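Community > Music > Percussion > Orchestral playing

Long rests and losing count
posted by Alistair Moffat

I play third percussion in an amateur orchestra, the kind that meets on a Tuesday in a school hall and tunes to whichever oboe has turned up.

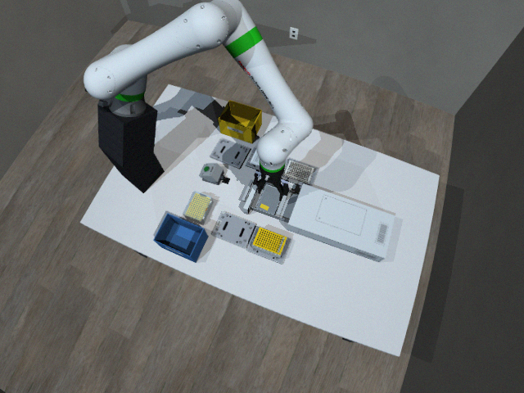
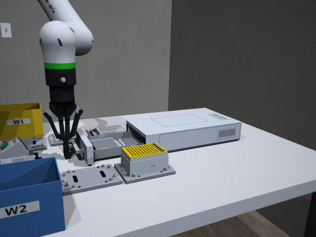
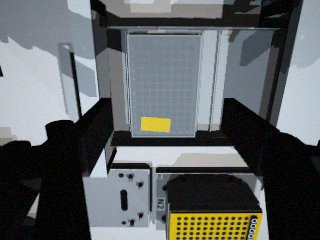
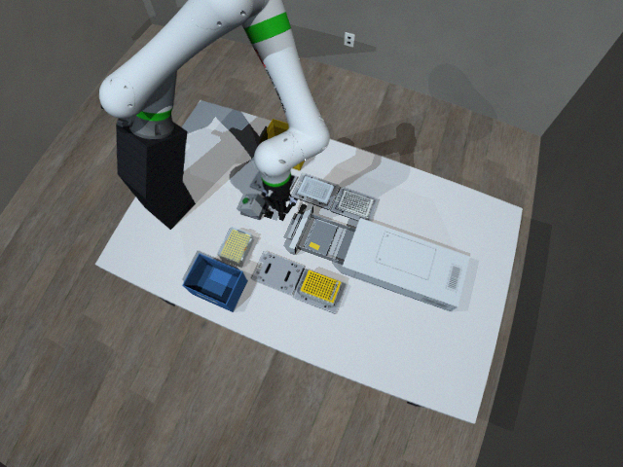
In December we are doing a symphonic poem called Cliltness, in which my part consists of 100 bars of rest, one triangle note, and then 14 more bars of rest to think about what I've done. I have come in wrong at every rehearsal so far. Twice I was early, once I was so late that the conductor had already put his stick down. How do proper players keep count? I've tried fingers but I run out, and the tempo changes in the middle, where it goes from four in a bar to something only the violas claim to understand.

Liv Hellström

Stop counting all of it. Get a recording, follow with the full score if your librarian will lend you one, and write cues into your part in pencil. "Horns, loud" is a good cue. "Nice bit" is a bad one, as I learned in a Pomier overture with several nice bits.

Put one cue every 20 bars or so and count only between them. When you get to a cue, start again from the number you've pencilled there, whatever your head says. For the tempo change, watch the stick and write in how many beats he gives per bar, because he may not beat what's printed. Pick the triangle up at least 7 bars early — a triangle grabbed in a panic rings on its own, and then you've played your note whether you meant to or not.

Also ask the conductor for a look. Most will give you one if asked nicely, though some forget on the night, so keep counting.

Sixten Viklund

just watch the timpanist. if he looks worried you're lost

Aslak Dalen

I am a timpanist and would ask people not to do this. I'm usually tuning, which looks exactly like worry.

Liv has the cues right. I'd add that you should count the bar number in place of beat one (1 2 3 4, 2 2 3 4, 3 2 3 4) and fold down a finger at each ten. Ten fingers gets you to your hundred with none left over, so I don't see how you ran out unless you were using them for single bars. Were you?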